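Part-Time Parts Counter Clerk, Hovland Supply, Cladville

Hovland Supply is hiring a part-time clerk for the parts counter at our Cladville store. We sell plumbing, heating and small engine parts to contractors and homeowners. The job is 13 hours a week to start, mornings only.

You will look up part numbers, ring up sales, answer the phone and put away stock. You need to be able to lift 50 pounds and stand for most of a shift. A high school diploma or GED is required. Counter experience helps, but we will train the right person on our order system. 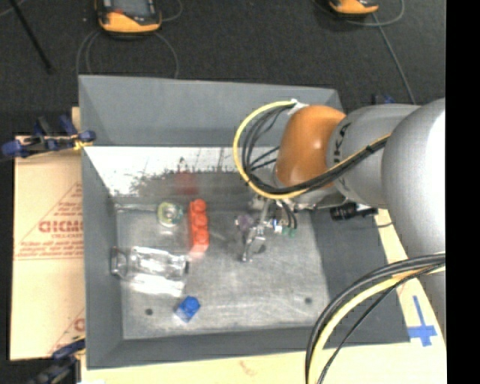 Photo: Hovland Supply

Pay depends on experience and is reviewed after 88 days. Part-time staff get the store discount from the first day and paid time off after six months. Hours may go up in October, when the heating season starts.

To apply, bring or mail a resume and two work references to Hovland Supply, 631 Skendurside Road, Cladville. Applications must reach us by April 13, 2020. If you applied for the Cimley store last year, please fill out a new form.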